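Home | Sites | Safety | Forms | Contact
Search this site Search Go
Print this page | E-mail this page

Tabletop Manipulator Cell: Periodic Inspection Checklist, With Comments

Site: Potgieter building, Cell 5
Task set: retail shelf pick and place
Inspected by: Ngaio Baxter
Cell lead: Nazma Siriwardena
Date of inspection: July 3, 2025

Marks used: OK, FIX (cell may run, correct by the date given), STOP (cell may not run until corrected), N/A. I have asked before that people not invent their own marks. "OK-ish" appeared twice on the last sheet and I have treated both as FIX.

SECTION A. Before the arm is powered

A1. Floor tape complete around the cell. OK
New tape on the door side. It is straight, and I mention this only because the old tape had a certain freedom to it.

A2. Emergency stop within reach of the operator's chair. FIX
The button is within reach of the chair if the chair is where the drawing puts it. The chair has moved to be nearer the outlet. Move the button or move the chair, and then update the drawing so that the three of them agree. Due before the next full shift.

A3. Emergency stop tested with the arm moving, this month. OK
Tested by me, at working speed, from both sides of the table. The log shows a test last month as well, in handwriting I can read.

A4. Arm base bolts marked and marks aligned. OK

A5. Cables clipped clear of the full swing of the arm. FIX
Two clips missing behind the base. One of the survivors is a binder clip. Binder clips are for paper.

A6. Current risk assessment posted at the cell. STOP, corrected during visit
The posted copy was for the Imia cell down the hall, which has a different arm, a different table and a different set of ways to pinch a hand. The right one was in a drawer. It is now on the wall.

SECTION B. Gripper and fingers

B1. Finger bolts present and tight. OK
Checked with the driver, which is how the procedure has always said to do it. Looking at a bolt and nodding doesn't count as checking it.

B2. Fingers free of chips, cracks and sticky residue. OK
Wiped down while I was there. If a wrapper splits, stop and clean the fingers before the next pick.

B3. Grip force limit set for the lightest item in the task set. FIX
The limit in the controller matches the task sheet. The task sheet was written before the current items arrived. Somebody needs to go through the new items and confirm the limit still makes sense for a foil packet as well as a jar. Nazma has this one.

B4. Part held safely on loss of power. OK
Tried with a jar over a folded towel. The jar stayed put. Please keep the towel in the procedure anyway.

SECTION C. Work surface and items

C1. Table surface clean and matte, no glare on the tabletop. OK

C2. Destination tray clear before start of run. OK
The rule is one tray, starting clear. A tray used for parking pens, badges or lunch has to be emptied before the run begins, and I would like it not to be used for lunch at all.

C3. Display stand stable when pushed with one finger. FIX
It slides. Clear acrylic on a smooth table was always going to. The procedure calls for non-slip pads under all corners and gives the part number. Fit them.

C4. Stand position agrees with the layout sheet. See comment
The layout sheet allows the stand to sit at an angle to the table edge, and the team likes it that way for variety. Fine. What I ask is that the angle be written down at the start of each run, so that when the arm clips a divider we can find out where the divider was.

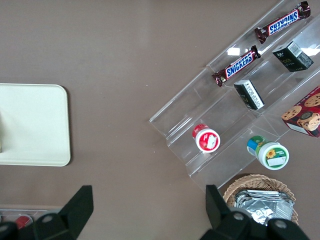 C5. Transparent fixtures listed as a hazard to sensing. FIX
Depth sensing and clear plastic have never been friends. Bright overhead reflections make it worse. The risk assessment covers the table, the trays and the operator's fingers at some length, and then gives transparent shelving half a sentence. Add a paragraph: approach speed near clear dividers, what the operator does if the arm touches one, and who inspects the stand afterward for cracks.

C6. Round items restrained from rolling. OK
Jars may be laid on their sides only in a channel or a tray with a rim. On the open table they stand upright. There has been one argument about whether a basket counts as a rim. It does, for packets. It does not, for glass, and I'm not reopening this.

C7. Food items used as props are marked and not eaten. FIX
The rule reads "items used in manipulation trials are props for the life of the trial." Candy bars present a special difficulty here. The prop count was short again in the latest tally and the official explanation, "wear," is not one I can enter on a form. Props get a sticker. Stickered items stay at the cell. There is a vending machine on the ground floor for everyone else's needs.

C8. Labels facing as the task sheet requires. N/A
The current task sheet doesn't require anything. If that is on purpose, write "any" in the box. A blank box looks like a forgotten one.

SECTION D. Operator practice

D1. Hands out of the cell while the arm is enabled. OK, with comment
Observed for 17 runs. No hands went in. One elbow came close during a yawn. The operator noticed before I did and paused the arm, and I would like that recorded in their favor.

D2. Arm paused, and pause confirmed on screen, before resetting items. OK
Good habit across the whole team. This used to be the worst line on the sheet.

D3. Reduced speed used for first run after any layout change. FIX
"Layout change" includes moving the stand, swapping a basket, adding an item, and nudging something because it looked untidy. The last of these is where we fall down. If you touched it, the next run is slow.

D4. Operators signed off on current procedure. FIX
3 signatures are against the previous revision. The changes between revisions are short and can be read over a coffee. The coffee stays outside the tape.

D5. Stop words agreed when two people are working. OK
The word is "stop." I was pleased to find that the earlier experiment with a funnier one is over.

SECTION E. Records

E1. Run log complete. OK
516 entries since the log was opened, no gaps in the numbering. Whoever is doing this, carry on.

E2. Contact events logged, including minor ones. FIX
The log has very few contacts in it. The stand sees a good deal of close work. I leave the reader to compare the two. A touch with no damage is still an entry, it takes a minute to write, and it won't be held against anyone.

E3. Jornano maintenance sheet attached. OK

E4. Drarel spare fingers in stock. FIX
One pair, opened, in a bag with some screws that belong to something else. Reorder, and find out what is missing its screws.

COMMENTS FROM THE CELL LEAD (N. Siriwardena)

A2: button moved to a bracket on the table leg. Chair can now go wherever it likes on that side. Drawing updated and reprinted.
A5: clips ordered. Binder clip returned to the office, where it was missed.
B3: will go through all items and reissue the task sheet. I would rather set the limit per item than pick one number for everything, if the inspector will accept a table.
C3: pads fitted.
C5: agreed, draft paragraph to follow. I'd suggest a crack check at the end of every shift, contact or no contact.
C7: stickers printed. I note that the inspector's visit ran through lunch.
D4: all signed.

INSPECTOR'S REPLY

Per-item table accepted for B3, provided the controller reads from the same table and not from someone's memory of it. Shift-end crack check accepted. The remark at C7 is noted and I brought a sandwich.

Cell released to run. Open FIX items to be closed before the September inspection. Keep this sheet in the folder at the cell, in front of the previous one.

Print this page | E-mail this page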